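Speaker notes: "Parish, County, Family Bible – Resolving Conflicting Birth Records"
Moncrieff Family History Evening, January 10, 2018
Speaker: Beathag Geddes

Slide 1. Title. Wait for latecomers. Mention that the handout has the source list, so no need to copy citations.

Slide 2. Scope.
Talk covers one problem: two or more records give different birth dates or parents for the same person. Does not cover DNA. Questions on DNA go to Magnus Dunbar in the second hour.

Slide 3. The Trajkovski case.
Subject is the grandfather of Spyros Trajkovski, who has given permission to use the papers. Three records survive. The county birth register says June 8. The baptism entry says he was baptized on June 2. The family Bible gives June 1. A child cannot be baptized six days before he is born, so at least one entry is wrong.

Pause. Ask the room which one they would trust. Most groups pick the county register. Do not correct them yet.

Slide 4. Who gave the information, and when.
For each record, write down the informant, the date the entry was made, and the reason it was made. The county register at Grestine was filled in from slips the midwife turned in, often weeks late. The priest wrote the baptism entry the same day. The Bible page is in one hand and one ink from top to bottom, covering four births over 11 years – so it was copied at one sitting, probably from an older page.

Slide 5. Original and derivative.
Define both terms. A register page can be a derivative if the clerk was copying slips. Point to the word "rec'd" in the left margin of the scan. It is easy to miss on the screen, so read it out. The clerk's June 8 is the date the slip was received.

Slide 6. Break. Five minutes. Lights up.
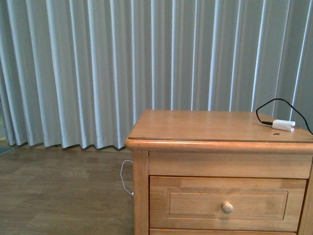

Pleated curtain and plank floor.

Slide 7. Size of the problem.
Alasdair Forsyth indexed 900 entries from the Grestine register and compared them with the baptism books. In 195 of them the baptism came before the stated birth. Stress that this is one register under one clerk. Do not let anyone carry the rate over to other counties. The full index will run to roughly 2,000 entries when it is done.

Slide 8. Obituaries and funeral programs.
Treat as late secondary sources for birth facts. Good for surviving relatives, married names and places of residence. The Trajkovski obituary repeats June 8, which the family took from the certified copy. Two records that agree count once if one was copied from the other.

Slide 9. Writing it up.
State the conclusion, then the evidence against it. Keep the rejected date in the file with a note. In Uvus, enter it as an alternate fact and attach the source to it. Do not overwrite. Brenetti exports drop alternate facts, so check the file after every transfer.

Slide 10. Result.
Birth on June 1, supported by the Bible and consistent with the baptism. Confidence is fair. The older Bible page has not been found. Cameron Pollock is going through the cousin's boxes for it.

Slide 11. Questions.
If asked about delayed birth certificates: they are a separate talk, see the back of the handout.
If asked about calendar changes: checked, both registers use the same calendar.
Collect the sign-up sheet before people leave.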